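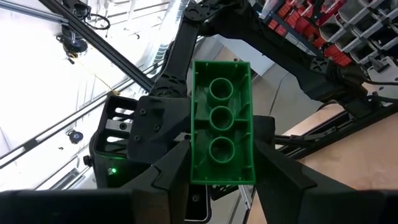
Progress report to the Nerier fund, second period
Prepared by Rocío Lozano, Nevgate workshop
September 30, 2019

Where we are

You gave us money to collect 1948 good examples of two arms handling toy bricks. We have 517. I would like to present this as a strong start, and my line manager would like me to present it as a number, so there it is.

The slow part was June. We spent most of it recording bricks picked up from a flat table, studs up, by people who had become very good at picking up bricks studs up. The model trained on that lot (we call it Nullus, a name chosen before we had results) learned to do the same and was lost the moment a brick lay on its side. We threw out 290 examples. They are not in the total above.

What changed

We now start each recording with the brick in an awkward pose. Some are on their backs, some stand on end, some are handed over with the hollow side and its tubes facing the wrist camera. The green bricks are the hard ones here, as the walls let a little light through and the edges come up brighter than the middle. The old model took those edges for something worth grasping. The new recordings include plenty of them on purpose.

We have also stopped deleting fumbles. If the operator misses, lets go and tries again, the whole attempt stays in, marked as a recovery. Operators were unhappy about this at first – it is not pleasant to have your worst morning kept for training purposes – but they have come round, or at least gone quiet.

Equipment

The Symonenko grippers have held up. We have replaced 8 finger pads, all on the right hand, which tells you something about our operators. Overhead light remains a nuisance: the wrist view burns out to white whenever a hand tilts up towards the ceiling. We asked for blinds in the last report. We are asking again in this one, in the same words, to save everybody time.

Money

Spending is under plan. Please don't read this as thrift. The second operator post stood empty over the summer and we can't spend a salary on someone who isn't there. The post is now filled and the line will catch up.

Next period

Two-handed passing comes first, with the brick turned over between hands. After that, stacking, if the passing examples are clean enough to build on. We will retrain once the passing set is complete and send you the results on bricks the model hasn't met, including the ones that make us look bad.

I need two things from you: a yes or no on the blinds, and agreement to move the delivery of the full set back by one period.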